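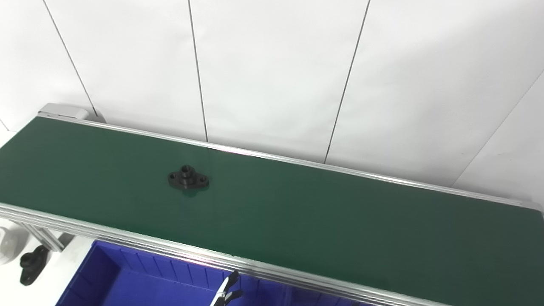
Skusent publishes service schedule for Hovgate picking cell

Nov 14, 2020 – Skusent has released the full maintenance schedule for its Hovgate cell, which picks black flanged housings from a green belt conveyor into blue bins. The schedule is free to current owners and replaces the short checklist shipped with the cell.

Belt tracking is now checked every 500 running hours. The operator clears the belt, runs it at low speed and watches the edge against both aluminium rails. If it drifts, the tension is adjusted a quarter turn at a time.

Gripper fingertips are inspected at 2000 hours and replaced at 4000. After any fingertip change, the pick position has to be taught again with one housing lying flat on the belt. 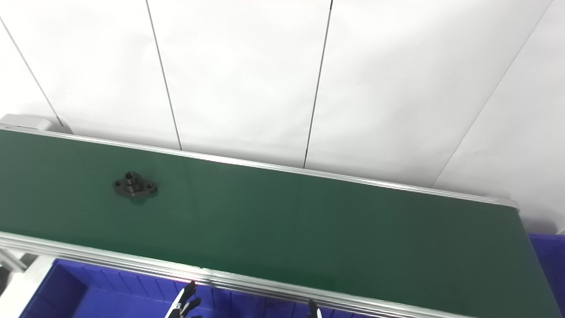

Bins should be back in position under the near rail before the cell is restarted. The Stara controller will ask for this to be confirmed on screen.

The schedule runs to 41 pages, including a parts list. Spare fingertips and belts can be ordered through Martens, the service agent for the cell. Printed copies are available on request.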